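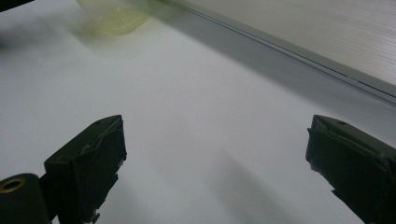 Viel Weiß, zwei dunkelgrüne Greiffinger

Dienstag, 23:40 Uhr
von Rokeya Munshi

Nur kurz, Augen fallen zu. Brot ist wieder nichts geworden. Also essbar schon, aber flach wie ein Frisbee und innen dieser klitschige Streifen unten. Dritter Versuch mit dem Roggensauer diesen Monat. Februar und die Küche hat morgens 16 Grad, da geht halt nichts auf, der Teig sitzt da und guckt mich an.

Abdul-Rahman meint, zu wenig Anstellgut. Ich hatte 40 Gramm auf 400 Gramm Mehl, er nimmt fast das Doppelte, aber er hat auch den warmen Heizungskeller nebenan und stellt die Schüssel einfach da rein. Neid. Morgen ruf ich ihn nochmal an wegen der Temperatur, er hatte was von Wasserbad gesagt und ich hab nicht richtig zugehört, weil gerade der Bus kam.

Im Büro den ganzen Tag Ackah. Wieder die Rechnungen vom Herbst, wieder die falsche Kostenstelle, alles nochmal von vorn. Mittagessen ausgefallen, dafür zwei Scheiben von dem alten Brot (das vom Sonntag, das gute) mit Quark am Schreibtisch. Krümel in der Tastatur. Um vier dann noch Besprechung, eine Stunde über die Frage, ob wir auf Fornance umstellen oder erst im Sommer. Ergebnis: erst im Sommer. Hätte man mailen können.

Danach zur Mühle gehetzt, die macht um sechs zu, war zehn vor da. Roggen 1150 gab es nur noch im großen Sack, also jetzt 12 Kilo Mehl im Flur. Den Sack die Treppe hoch — mein Rücken lässt grüßen. Muss noch umgefüllt werden, in die Dosen von Mama, sonst hab ich im April wieder Motten und das mach ich nicht nochmal mit. Letztes Jahr alles weggeschmissen, sogar den Grieß.

Plan fürs Wochenende, damit ichs nicht vergesse:
Freitag früh auffrischen, abends nochmal. Samstag vor dem Frühstück Hauptteig. Weniger Wasser!! Nicht wieder nach Gefühl, das Gefühl taugt nichts. Lange im Topf backen, Deckel erst spät runter. Und dann NICHT warm anschneiden. Heute hab ichs nach zwanzig Minuten angeschnitten, vielleicht kommt der Streifen ja auch daher, keine Ahnung.

Das alte Rezept von Tante hab ich gesucht und nicht gefunden. Der Zettel lag immer im blauen Ordner, jetzt liegt da die Garantie von der Waschmaschine und ein Prospekt von Nutari. Sie hat ihr Brot mit Kümmel und Fenchel gemacht, ich glaub auch etwas Honig, und die Kruste war so dunkel, dass Opa jedesmal verbrannt gerufen hat und dann drei Scheiben gegessen. Ich wüsste gern, wie lange sie es gehen ließ. Über Nacht bestimmt. Sie hatte ja auch keine warme Küche, fällt mir gerade ein, im Gegenteil, da war im Winter Eis am Fenster innen. Also liegt es vieleicht doch nicht an den 16 Grad.

Sauerteig steht jetzt auf dem Router, Tuch drüber. Wenn er überläuft, ist das Internet hin und ich hab morgen frei, auch recht. Nein, doch besser einen Teller drunter. Steh nochmal auf.

So, Teller drunter. Riecht gut, säuerlich, bisschen nach Apfel. Blasen sind da, kleine. Letzte Woche hat er nach Nagellack gerochen, also immerhin.

Noch zu erledigen: Hefe kaufen für den Notfall, Paket zur Post, Zahnarzt absagen oder hingehn. Wecker auf sechs. Oh je.

7 Kommentare · 3-mal geteilt

© Rokeya Munshi · Kontakt · Nach oben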